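Category: Automation & Learning Systems | Posts
3 min read

1/ The Plosinham Laboratory has begun a new round of example gathering for its household appliance program. This thread sets out how the work is organized, what is recorded, and what partner sites are asked to do before June.

2/ The program teaches a two-armed system to carry out short kitchen tasks by learning from examples. Each example is one complete attempt at one task, guided by a trained operator from start to finish.

3/ The target for this round is 800 accepted examples, divided among 26 tasks. Opening and closing doors, turning dials, and moving food items on and off a rack make up the largest share.

4/ Collection takes place at two sites. Cumholm handles countertop appliances. Londley handles drawers, cabinets and dishware. Both sites use the same task sheets and the same naming rules, so that records can be combined without further editing.

5/ Operators complete 18 practice attempts on a task before any of their work is counted. Practice attempts are stored separately and are not used in training.

6/ An attempt is limited to 70 seconds. Longer attempts are stopped and labeled "over time." They are kept, as the team responsible for failure detection has asked for them.

7/ Operators are asked to work at a steady pace and to avoid correcting small errors at speed. A slow recovery that the system can follow is of more value than a quick one. If an item is dropped outside the work area, the attempt ends there.

8/ Starting positions must vary. An appliance left on the same spot for a whole session produces a system that can find it only on that spot. Sites should shift or turn the appliance slightly between sets and note the change on the task sheet.

9/ The same applies to food items. Bread, rolls and similar goods should be placed toward the left, the center and the right of the rack in equal measure. Items that have begun to crumble should be replaced.

10/ Appliances remain unplugged during all door and dial tasks. Dials are returned by hand to their first setting before each attempt. Several early records from Cumholm had to be set aside on this point, and the task sheet now includes a check box for it.

11/ Every record is reviewed by a second person using the Gudeta labeling tool. The reviewer confirms the task name, marks the moment of first contact, and gives a result of complete, partial or failed. Disagreements are passed to the site lead, whose decision is final.

12/ Sites wishing to propose a further task should submit a one-page outline with a plain description of the start and end states. Outlines that require heat, water or sharp tools will not be considered in this round.

13/ The toaster oven set is in progress: a Toshiba model on gray carpet, with a single piece of bread on the wire rack and a gripper on either side.
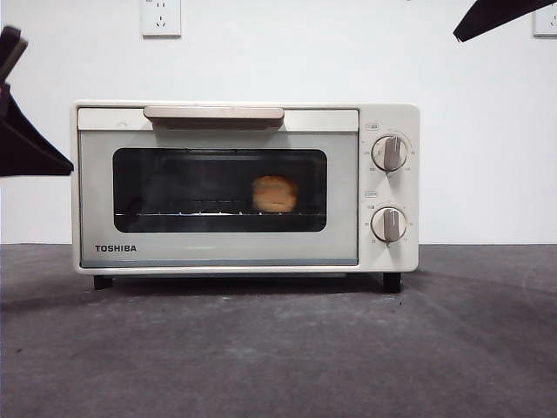 Related posts

Task sheets for countertop appliances: revised edition
Labeling partial results in Gudeta
Londley site: drawer and cabinet examples
Guidance for new operators at Cumholm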